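How do you cover a town hall debate without a press pass?
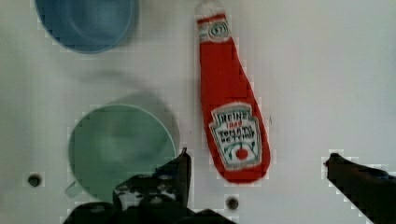 I write a little local politics newsletter (60 subscribers, hello to all of you) and our first real mayoral debate is coming up in May. The Dromura Courier gets two seats up front and a table with outlets, and I get whatever folding chair is left. I emailed the campaigns and only De Smet's people wrote back. I'm planning the thing out at a white table with a plush ketchup bottle and a couple of plastic bowls on it, so you can see how big my newsroom is. What I want to know is how you get to the candidates afterward. Last time there was a council forum I stood by the wrong door for 40 minutes and Jeston went out through the kitchen! Do I need to ask for credentials, or do I just walk up and start talking? And is it rude to record on my phone?
Posted by kudik_reader

Ward Verbeke
I did this for years for a neighborhood paper, so here goes. Call the host, not the campaigns. The campaigns don't decide who gets in, the hall does, or the League or the radio station or whoever is running the night. Ask for the person handling the room and say you publish a newsletter and would like to be on the press list. Half the time they have no press list and they'll make one with you on it.
Get there early and find out where the candidates park. I mean it. They almost always leave the way they came in. When it ends, skip the crowd around the winner (there's always one) and go to whoever is standing alone putting on a coat. That person will talk to you for 18 minutes if you let them. Have one question ready that wasn't asked on stage, and ask it first, before you say anything nice about how they did.
Phone is fine, just hold it where they can see it and say you're recording. Recording rules are different from state to state so look yours up.

townie_5
just walk up lol. it's a mayor race not the white house

marsh_road
Agree with Ward on calling the host. I'd add, don't ask them "how do you think you did." They all think they did great. I asked a school board guy that once and used none of it. Also write your piece that same night even if it's ugly, I waited until Sunday and the Courier had already run everything I had. Bring a charger too, my phone died at about the closing statements and I had to borrow a pen from the other side's campaign manager.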